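March, evening

I came home late and my tea is already cold, but I want to write this while I remember it.

Today Wanda Pawlak and I finished the second version of our rules for the folding station. The first one had 11 pages and I was proud of it, which was a mistake. Orhun read it standing up, in five minutes, and asked me which page he should look at when his hand is inside the cell. I had no answer. The new version has 2 pages.

The rule we discussed longest is the one about the open position. I wrote that the fingers must be fully open before the arm goes down to the cloth. Raphaël thinks this is too slow and that half open is enough for a small piece. He showed me his calculation, and it is a good calculation. But a rule with "small piece" in it needs somebody to decide what is small, and at the end of a shift each person decides differently. We kept my sentence. He was polite about it, maybe a little cold.

Also new: check the screws at the fingertips every 50 cycles, by hand, and sign for it. Farzad wanted 900, as they did at Nidon. I said we can talk about it again in summer, when we have our own records — I am not sure he liked this.

I still must find a better word than "crumpled" for section two. Wanda says it is fine. Tomorrow I will ask Omid, his English is better than mine.

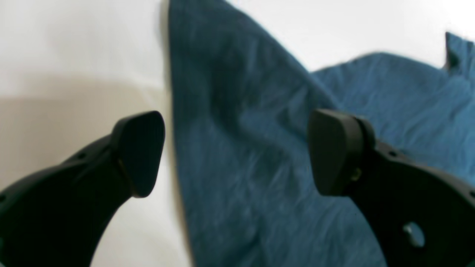

Fingers open over the blue cloth, not gripping it.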